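NEIGHBORHOOD SWAP SHELF NEWS, 8/16/26

Quick one this time, typing between loads of dishes.

First off the shelf is MOVING. Same building, other hallway. Out of the spot by the side door where everything got rained on, into the wide bit past the coat hooks. Same hours. If you have a key you still have a key.

Jar season. We are drowning in jars. 819 logged in by Beryl Entwistle as of last night, and she did log every one, there is a notebook. Please take jars. Take a bag of jars. Pickles, buttons, screws, paint water, whatever you do with them. Lids are in the separate tub and no they are not matched up, bring your jar and try a few on.

What we are short on: kids rain boots (any size under adult), extension cords that work, bedsheets in twin, muffin tins. School starts up soon and Jade Bickerstaff has a list of families looking for backpacks, so if you've got one in a closet with a good zipper now is the time. Bad zipper, no thank you. We got four like that in July and they went strait in the trash.

Rules again, because of last week. Two shelves for kitchen, one for clothes, floor space for anything with a plug. Plug stuff needs a tag saying if it works. "Worked in 2019" is not a tag. Nothing opened from the fridge. No car seats, no helmets, no pillows. Mattresses, come on.

The big sort is coming up at the end of August. Kieran Lambert is running it and needs hands for the lifting end of things, mostly books. Books!! 110 went out at the last one and we came home with more than we started. Cookbooks go fast, thrillers go fast, encyclopedias do not go at all. Please quit bringing encyclopedias.

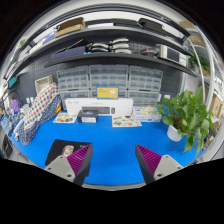 Can I drop things off when the shelf is closed?

Only in the gray bin by the back steps, and only if it fits with the lid down. Bags left next to the bin get picked through or soaked and then we pay to haul them. If it's bigger than the bin text Kieran and he'll set a time.

Money stuff, short. The coffee can plus the plant sale came to $905. Most of that is going to the new shelving, which is the metal kind from Arent, bolts to the wall, holds a lot more than the old particleboard ones that bowed in the middle. Leftover goes to hauling fees. Evie Cheetham has the receipts in a folder if you want to look, she likes it when people look.

Old shelves are free to anyone who wants them. Bowed, like I said. Fine for a garage.

Lost and found from the last swap day: one reading glasses (brown), a set of three keys on a green string, a casserole dish with masking tape on the bottom that says PALMA. Ivana if that's yours it nearly went home with somebody twice. It's on top of the cabinet now with a note on it.

Also somebody donated a bread machine with no paddle and then somebody else donated a paddle with no bread machine. They do not fit each other. Tried it. If you own a machine missing its paddle come and check before we toss it.

Sewing table is back on, bring your own thread if you're picky about color. Hems, buttons, small tears. Jeans knees if there's time. Evie says no more curtains until the fall, she did a pair in July that ate the whole evening.

Ok one more thing. The sign-in sheet. Please sign it. First name is fine, we just need a head count for the building people so they keep letting us have the room at the cheap rate. Pen is on a string now.

Next newsletter when I get to it. Send items to me or hand them to Beryl on paper, she'll pass them along. Boots and backpacks, please, and take some jars.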